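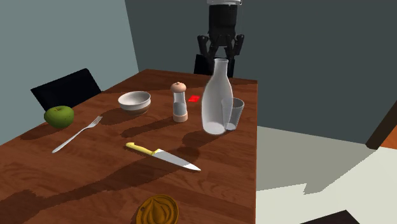 Who may eat at the Wiltirthorpe dining rooms this winter?

Any resident of Wiltirthorpe, Ukby or Liston aged 60 or over may take a midday meal at one of the dining rooms, together with one guest of any age. Registration is required before the first visit and remains valid until the end of the winter program.

Winter meals program: arrangements for diners

The Wiltirthorpe Office for Older Residents has served a midday meal during the colder months for many years. Last winter the dining rooms were closed and all meals were delivered to the door. The Office is pleased to confirm that seated meals have resumed and that home delivery will continue alongside them.

The Office expects to serve 3,000 seated meals over the course of the program. Meals are prepared at the Żak kitchen, which also supplies the delivery service, and are carried to the dining rooms in heated containers. There are two dining rooms. The larger, at 114 Liston Road, has 100 registered places. The smaller, in the former library at Ukby, operates from a waiting list at present, and residents of Ukby who cannot be placed there are invited to use the Liston Road room in the meantime.

How to register

Registration forms are available at both dining rooms and at the Office's front desk. A form may also be requested by telephone and will be mailed with a return envelope. Applicants should show one document giving their current address. Proof of income is not requested, and the contribution for each meal is the same for all diners.

Residents who were registered for seated meals before last winter must register again. Dietary records from that period have not been kept. Those who received delivered meals last winter do not need to register a second time, but should tell the Office if they now wish to eat in a dining room. A resident may not be registered for both services on the same day.

Mealtimes and seating

Doors open at 11:30 and the meal is served at noon. A second sitting will be added at Liston Road if numbers require it, and diners will be told in writing before any change to their sitting. Seats are not reserved. Diners who use a wheelchair or walking frame are asked to mention it when registering so that a suitable place can be kept near the entrance.

Fewer chairs have been set at each table than in past years. Staff will seat members of one household together on request. Face coverings should be worn when entering and leaving the room, and may be removed at the table.

Menus

The menu runs on a two-week cycle and is posted at the entrance to each dining room. Each meal consists of soup or salad, a main dish, bread, and fruit or a baked dessert. A meatless main dish is offered every day. Low-salt and soft meals must be ordered one day ahead.

In response to comments received through the suggestion box, the fish pie has been moved to the first week of the cycle and the portion of potatoes has been reduced. Requests for a later serving time were considered but could not be met, as the Żak kitchen begins preparing evening deliveries early in the afternoon.

Diners with a food allergy should state it on the form and repeat it to the serving staff at each visit. A full list of ingredients is held at both serving counters.

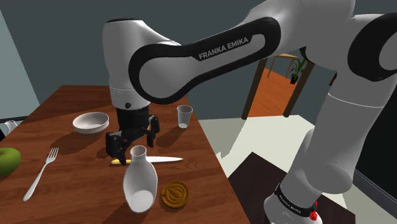 Page last changed: 11/25/21

Transportation

The Office's bus serves 13 stops between Ukby and Liston Road on each day that meals are served. The timetable is the one introduced at the start of November, with a single correction: the stop outside the Liston post office has moved to the opposite side of the street while the sidewalk is being repaired. Seats on the bus should be booked by 3:00 on the previous afternoon. The driver is able to help passengers on and off the bus but cannot come to the door.

Cancellations

A diner who is unable to attend is asked to telephone the Office before 9:00 on the same morning. Contributions already paid will be credited toward a later meal. After three missed meals without notice, the place may be offered to the next person on the waiting list. Absence caused by illness or a hospital stay will not be counted, even where notice was given late.

In severe weather the dining rooms may close at short notice. Registered diners will be called by telephone, and a delivered meal will be arranged wherever the roads allow. Please make sure that the number given on your form is current.

Comments on the program may be left in the suggestion box at either dining room or sent to the Office by mail. Written comments that include a return address will receive a reply.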